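6 Feb 2021

The water was off again on our side of Volludach this week, so I went to the ward meeting to hear what the utility had to say. I don't usually go. It was on a Thursday evening in the school hall, and the chairs were set far apart with the windows open, so most of us kept our coats on.

Some background for anyone who doesn't live here. The old main under Pledine Road has been patched so many times that the road surface looks like a quilt. When it breaks, everyone uphill of the pharmacy loses pressure, and everyone at the top, where I am, loses water completely. This winter it has broken 3 times. The longest outage was the one just after New Year, when we filled buckets from the tanker for four days.

The city council approved money for a new main two years ago. The work was given to a contractor called Beva, and they put up fencing and dug one trench near the bus stop. Then it stopped. The fencing is still there. The trench was filled in with gravel last spring after a delivery van got a wheel stuck in it.

Chiamaka Onuoha, our ward councilor, opened the meeting and read out the history, which took a while. Her position is that the council did its part and the delay belongs to the utility, because the utility has not signed off on the route. The utility's man was Chibuzor Omoregie. He said the route was never signed off because the drawings the council sent show the gas line on the wrong side of the road, and he isn't going to approve digging next to a gas line that might be somewhere else. That seemed reasonable to me. She said corrected drawings were sent in the fall. He said he had not received them. She said she had the email. He asked her to forward it to him, and she did it right there on her phone while the rest of us waited.

I would like to think that was the whole problem, one email, but I doubt it.

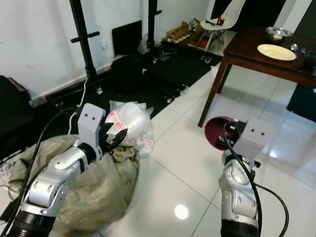

The next part was about money. The new main is supposed to replace 555 meters of pipe, from the pharmacy up to the reservoir gate. A man in front of me asked whether the price had gone up since it was approved. Omoregie said yes, it had, and that the council would have to vote on the difference. Onuoha said she would not bring it to a vote until she saw a start date in writing. So the utility wants the money settled before it gives a date, and the council wants a date before it settles the money. People started talking over each other at that point and the sound in that hall is bad to begin with.

I asked about pressure, as that is what bothers me day to day. Even when nothing is broken, my kitchen tap takes most of a minute to fill a kettle in the morning. Omoregie said the pump at the bottom of the hill is being run low on purpose, so it doesn't put strain on the old pipe. I had never heard that before. It should have been on the website, or on the bill. A woman from the apartments by the reservoir said she had called about low pressure all through the fall and was told each time that the fault was in her building. They paid a plumber to look at it. She asked if the utility would refund that and he said to put it in writing.

What we got by the end was this. The utility will check the corrected drawings within 30 days. There will be a text message list for outages, and you sign up at the front desk of the ward office (bring a bill). If the water is off for more than a day, there will be two tankers in place of one, and the second will park at the top of the hill — the walk down with empty cans is fine, the walk back up is not.

I counted 40 people on the sign-in sheet when I left, more than I expected with the cold and everything else going on.

The council meets again later in February. The main is not on the agenda yet. Onuoha said anyone can write in and ask for it to be added, and that letters from different households count for more than one letter with a lot of names on it. I've written mine. The address for letters is on the notice board outside the ward office, next to the bus times.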